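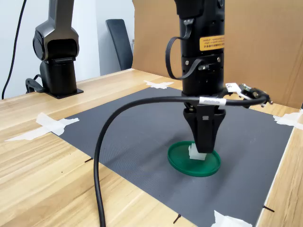
Gripper and block at the lid, Hatora bench

Re: Teaching by hand or by remote
25/05/2019

> We got 90 demos by remote control for Jukinura. Is guiding the arm by hand any faster? And do you move the cube between runs?

By hand is faster for us, but the paths are jerkier. I'd stay with remote – we want 100 clean runs by July and threw out 18 of the hand-guided ones.

Yes, move the cube. Keep the mat fixed, though. Ours is taped at the corners, with short black marks on the table beside it.

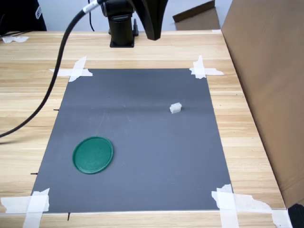 Cube and green lid on the mat

For the connector, go slower than you think you need to on the approach, and close the fingers only once they are level on both sides. 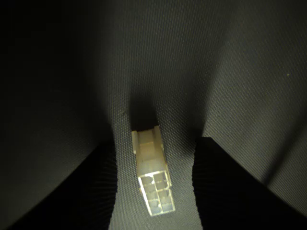

Settings for the Bergeron task

Same as for the cube, with the speed cut in half. Log files are in the usual folder.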